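The inn at Sorunholm had been closed for two winters when my brother and I drove up to see it. The listing was still on the travel site. It said there were six rooms, a full breakfast, and a view of the canal, and it gave a phone number that rang in an empty hallway. I know because I called it from the front step and heard it through the door.

"You could pick up," my brother said. "We've got the key."

I let it ring out and then we went in.

Our aunt had run the place for most of her life. She left it to both of us, and she left the decision to both of us too, in a letter that was mostly about the boiler. The lawyer in Danavon gave us the letter, the key, and a folder of tax bills. He said we had until the end of November to tell the county whether the property was still a lodging business or had gone back to being a house. The tax was different. There was a form.

The front room smelled of cold ashes. Somebody had put sheets over the chairs. The guest book was on the desk with a pen on a string, and the last entry was from a couple who had stayed one night in room four and liked the pears. My brother read it out loud.

"What pears?" he said.

"She baked them. With the oats."

"I never got pears."

"You never got up for breakfast."

He went to look at the boiler and I went upstairs. I had worked there for two summers when I was in school, and I could still have made those beds in the dark. Room one had the good mattress. Room two got the noise from the kitchen. Room three had the slanted ceiling, and every tall guest hit his head on it once and then asked for a discount. My aunt never gave one. She taped a card to the beam that said MIND THE BEAM, and the card was still there.

In room five there was a wet patch on the wall under the window. I put my hand on it. The paper came away easily, and under it was an older paper with a blue stripe, and under that was plaster that had gone soft. I pressed the paper back up, but it wouldn't stay.

My brother was sitting on the bottom stair when I came down. He had soot on one sleeve.

"Boiler's fine," he said. "She wasn't kidding. It's better than mine."

"There's water getting in five."

"How bad?"

"A roofer and a plasterer."

He wrote that down on the back of an envelope. He had a column for what we would have to spend and a column for what we might get. The second column had one line in it. A company called Zarent had offered to buy the inn and rent it out whole, by the week, with a code on the door and no one at the desk. Their letter used the word "unlock" three times. They had already bought the Nechyporuk house across the canal, and we could see it from the porch, painted gray, with a row of identical chairs on the dock.

"It's a fair price," my brother said.

"I know it is."

"I'm only saying it's fair."

We ate our sandwiches in the kitchen with our coats on. The hooks over the stove were all full. She had labeled the shelves with masking tape, in capitals, so that summer help like me couldn't put the colander where the cake pans went. I checked the cake pans. They were where they went. 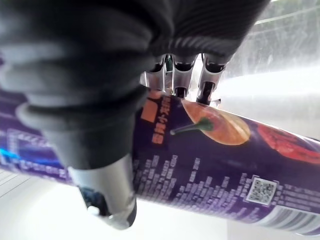
After lunch I sat down at the desk with the old account books, mainly to get out of looking at the roof. She had kept them by hand. Her best year had 128 guest nights in it, and I had always thought it was a lot more than that. It had felt like a lot more when I was the one changing the sheets. At the end of that year she had cleared roughly $300, and next to it she had written "new gutters" and a check mark.

I turned the book around and showed it to my brother.

"That's the whole year?" he said.

"That's the whole year."

"What was she living on?"

"Eggs, I think. And she had the school job."

He looked at the page for some time. I thought he would reach for the Zarent letter. He asked instead how she made the pears.

I told him what I remembered. You cut them in half and took out the core with a spoon, and you put butter in the hollow. There was brown sugar in the oats and something else, cardamom maybe. She put them in the oven before anyone was up, so the smell got to the rooms before the bell did.

"We could do one season," he said. "Four rooms. Leave five and six shut."

"Who's going to do the beds?"

"You're the one who knows how."

"Who's going to do the breakfast?"

"I could get up," he said.

I didn't believe that, and I told him so. He said he got up at five every day now and had for years, for the baby first and then for the job. I hadn't known. We lived four hours apart and talked mostly at holidays.

The form was in the folder under the tax bills. It had two boxes, LODGING and RESIDENCE, and a line for each owner. He signed his line and slid it over. I told him I wanted to see the roof first, so we got the ladder out of the shed and carried it around to the side of the house under room five. He held the bottom and I went up.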